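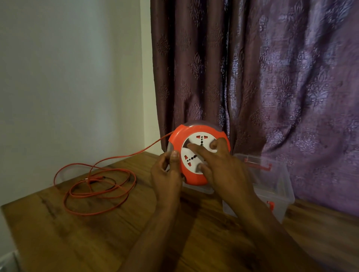 ## Rewinding the extension reel

The red reel lives in the hall cupboard for most of the year and comes out when I need power at the far end of the flat. Over the winter the cable had picked up enough twist that it stopped feeding back in properly. It would go in a few turns, bunch up on one side and jam. In April I took it to the table and did it again from the start.

The rating printed in the leaflet is 13 A fully unwound. Wound up, the allowance is a lot lower, and mine is a thin cable, so I treat it as a lamp-and-laptop reel. The heater stays on the wall outlet.

### Procedure

1. Unplug everything, then pull out all the cable. Stopping halfway leaves the twist in the inner layers.
2. Find the plug and keep it free of the pile. If it drops through a loop you get a knot about a minute later.
3. Run the cable through a dry cloth, from the reel toward the plug. Feel for nicks and flat spots.
4. Let the twist drop out. I hang the plug end over the edge of the table and wait for it to stop turning.
5. Hold the rim with the left hand and turn with the right, flat on the face. Keep light tension on the cable. Lay the turns side by side.

I counted 26 turns on the final pass. The earlier attempt came out at more, with smaller loops and a bulge that rubbed on the casing.

### Sockets

Both sockets are the universal type. They accept most plugs but don't grip them all equally well. My Salleo desk lamp sits firmly. The Skilarus charger sags a little under its own weight, so I use the lower socket for it and lay the reel flat.

### Storage

I keep small electrical parts in a clear box with red clip latches. The reel goes next to it on the shelf, plug tucked in last so it comes out first. I tried a hook on the cupboard door for a while, and the cable worked itself loose whenever the door was shut hard.

Still to do: label the plug, and find a shorter lead for the desk so the reel can stay put.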